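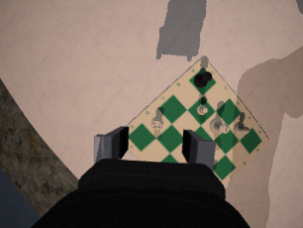 Gripper view, open fingers, nothing in them. Story of my April.

1/ New result from the Clulholm chess sim, where we teach a policy to move pieces on a very small board. It learned something. Chess is a strong word for it.

2/ Method: train on 400 simulated demos, then randomize the lights so hard shadows land all over the table. The Vurovow baseline never sees a shadow in training and lives in permanent noon.

3/ Test was 700 episodes per policy, all with shadows on. The baseline failed 196 of them. Ours failed 156. I have seen people write press releases over less, so please picture one.

4/ Favorite failure: the policy goes for the shadow of a piece, closes on tabletop, lifts nothing with great care, and sets it down on the correct square.
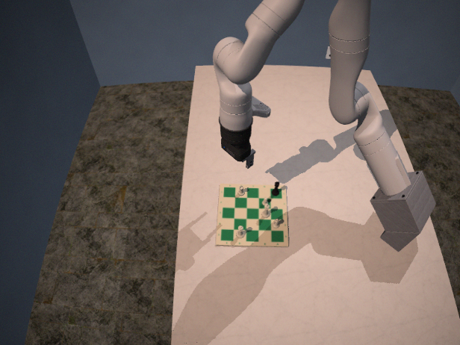 Filed under: sim setup

5/ Room view. Two arms, one board, one black piece badly outnumbered. The wrist camera alone did worse than wrist plus room -- the room view can tell an arm's shadow from an arm, most days.

6/ Things we have not shown: that any of it works on hardware. The Hutville lab has offered us bench time. Their lights flicker, so that will be educational.

7/ Code goes up in the Nugroho repo once I rename a variable called please_work_2. Replies open, chess advice muted.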